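Drucken | Per E-Mail versenden

Zwischenbericht an die Förderstelle
Vorhaben: Umstellung der Kistenpackung auf Mischware, Standort Mevberg
Berichterstatterin: Kadri Lill
Stand: 08.01.2021

1. Gegenstand des Berichtszeitraums

Seit Oktober wird am Standort Mevberg die Packung von Obst und Gemüse in gemeinsame Kartons erprobt. Zuvor waren die Sorten getrennt in Kunststoffsteigen ausgeliefert worden. Im Berichtszeitraum wurden 2429 Kartons gepackt, davon 736 als Mischware ohne Einlagen und Trennstege. Die übrigen Kartons enthielten Sortenware und dienen als Vergleichsmenge.

2. Packmittel

Verwendet wird ein flacher, oben offener Karton aus brauner Wellpappe, Lieferant Zitthorpe. Der Boden bleibt ohne Polsterung. Die niedrige Wandung erlaubt die Sichtprüfung der Ware ohne Umpacken, begrenzt jedoch die Füllung auf eine Lage. Versuche mit zwei Lagen wurden nach kurzer Zeit eingestellt, weil beim Stapeln Druckstellen an den Tomaten auftraten.

3. Packfolge

Festgelegt ist derzeit: zuerst Ware mit fester Schale, danach Orangen, zuletzt Tomaten und andere glatthäutige Früchte. Dunkle Früchte werden einzeln gegriffen und gegen das Licht geprüft, da Druckstellen auf der Schale schwer erkennbar sind. Die Packzeit je Mischkarton liegt noch über der Zeit für Sortenware — eine Auswertung getrennt nach Füllmenge steht aus.

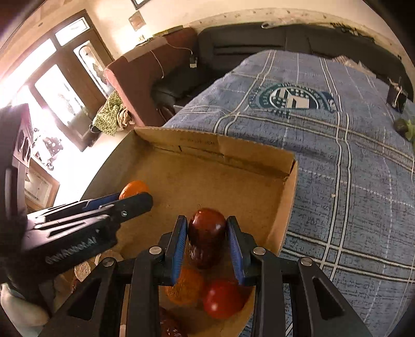
Abb. 1: Mischkarton mit Orangen, Tomate und dunkelroter Frucht.

4. Abweichungen vom Arbeitsplan

Die Abnahme durch den Handelspartner Alipour verzögerte sich um zwei Wochen. Beanstandet wurde die Kennzeichnung: Der Aufdruck auf der Kartoninnenseite genügt nicht als Herkunftsangabe. Ein Etikett für die Außenwand ist in Abstimmung. Mehrkosten entstehen voraussichtlich nur für den Etikettendruck und werden aus dem Ansatz für Verbrauchsmaterial gedeckt. Die Mittel für Packmittel sind planmäßig abgerufen.

5. Nächste Schritte

Lagerversuch mit Mischkartons bei der Samora; Erfassung der Druckstellen bei Anlieferung und nach Lagerung. Anpassung der Packanweisung, insbesondere für unregelmäßig geformte Ware. Vorlage des Etikettenmusters bei Alipour. Die Zeitdaten werden mit dem nächsten Bericht nachgereicht.

Drucken | Per E-Mail versenden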